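Wallets, Card Sleeves and the Cloth Underneath Them
Posted January 22, 2021 by Ysaline Leblanc
Filed under: Small Repairs, Cleaning

My wallet started smelling like a gym bag in July and I dealt with it in January, so please don't take what follows as advice from an organized person.

Faux leather is plastic on fabric, more or less, and it wants to be treated like a kitchen counter. Warm water, one drop of dish soap, a cloth wrung out until it complains. Wipe, wipe again with plain water, dry with a towel. Skip the saddle soap and the conditioner. They have nothing to soak into, and they'll sit on top collecting lint until the whole thing looks like a felt craft.

Stitching gets an old toothbrush, dry first, then barely damp. White thread on a pale cover shows everything. Brush along the seam and go easy at the corners, where the thread is usually thinking about leaving anyway.

Clear sleeves are the real trouble. They go cloudy, they stick to each other, and they hang on to the ink from any receipt you were silly enough to store there. Take the cards out before you start. A cotton swab with a little rubbing alcohol will lift most ink from the outside of a sleeve, but try a back corner first — some plastics turn foggy and stay that way. Keep the alcohol off the colored cover altogether.
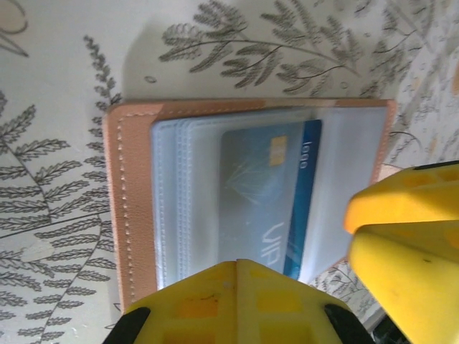 How do I get a card out of a sleeve that has glued itself shut?
Slide a strip of baking parchment in beside the card and work it down slowly, then pull card and parchment out together. If it won't budge, leave the wallet in a warm room for an hour and try again. No hair dryers. I have a sleeve shaped like a potato chip from the day I knew better.

Once everything is clean, stand the wallet open like a tent overnight. A dusting of cornstarch between the sleeves keeps them from sticking again. Use less than you think. I used more than I thought, and paid for groceries in a small white cloud.

Now, the table. Whatever you spread out to work on will get soap, ink and cornstarch on it, and a printed cloth is good for this because it hides a multitude of sins. If yours is cotton, shake it outdoors before washing. Starch and water make paste, and paste in a washing machine is a hobby of its own.
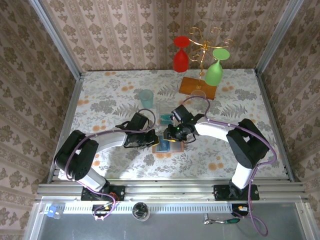
Wash it at 30 degrees Celsius (the cold setting, for those of us whose machines only speak in adjectives), inside out if it has a lining, and pull it square while it's damp. Iron on the back. Ink spots should be dabbed with alcohol over a paper towel before any of this, working from the outside of the spot in. Candle wax goes in the freezer, still attached to the cloth, and snaps off later. Remember to tell the household, or someone will ask what's for dinner and not like the answer.

Mbali Nel wrote in to say she cleans vinyl covers with a white pencil eraser. I tried it on a scuff and it took the scuff right off, along with a little of the shine. Fine for the inside flap. For the outside I'm sticking with soap, and for the receipts I've bought an envelope.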